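Section 7: Recovering from a stalled grip (fault 332)
Applies to Vukano arm cells running the Drallum controller, mug and bowl routines.

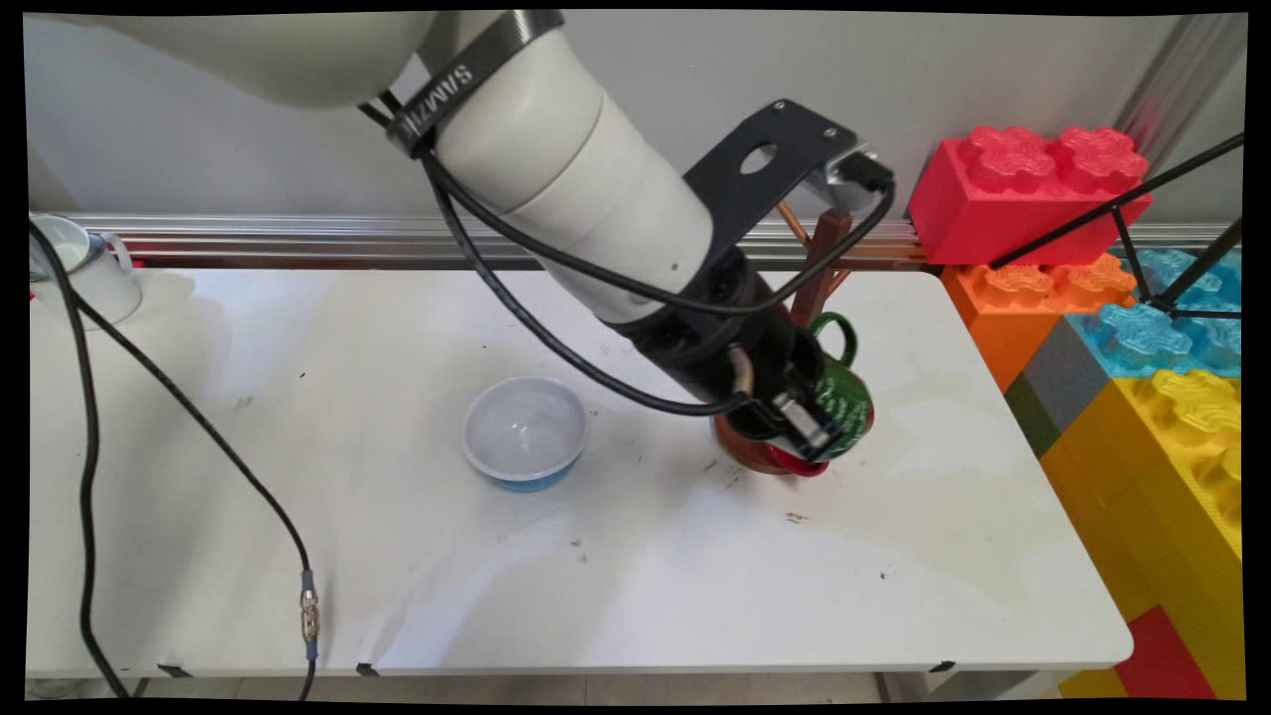

Fault 332 is raised when the gripper stops short of its commanded width, or when the wrist meets more resistance than the routine allows. The arm holds position and the gripper stays energised. It does not let go of the item by itself.

The usual causes are a handle caught on a peg, a mug gripped at an angle, or a cable pulled tight during a wrist turn. The controller cannot tell these apart.

CAUTION – A stalled arm is still under power. Keep hands out from between the gripper and the stand until step 3 is complete.

7.1 Clearing the fault

1. Press Hold on the pendant. Do not press Resume. Resume repeats the last move from the stalled position and can pull the stand over.
2. Write down the fault number and the routine step shown on the Drallum screen. Both are erased on reset.
3. Press the emergency stop. The joint brakes engage and the gripper relaxes after 2 seconds.
4. Support the item from underneath, then open the fingers with the manual release.
5. Lift the item clear. If the handle is on a peg, slide it along the peg towards the tip. Do not twist it.
6. Check the item for chips. Take any damaged item out of use.
7. Release the emergency stop and select Jog, Slow. Raise the wrist straight up until it is 300 mm above the table.
8. Select Home. Watch the cables for the full travel.

Note: If fault 517 appears at step 8, the wrist camera has lost its connection. Stop the arm, reseat the plug at the camera and repeat the step.

7.2 Checks before restarting

1. With the arm stopped, follow each cable from the gripper and camera back to the strap on the arm. There must be enough slack for a full wrist turn in both directions.
2. Check that the camera bracket screws are tight. A bracket that has shifted gives a steady offset in every grip – run the Kingi calibration before doing anything else.
3. Return the stand to its taught position and run the routine once with no mugs.

If fault 332 returns at the same routine step, lock out the cell and send the controller log to Buvside service. Do not raise the grip force limit to get past the fault.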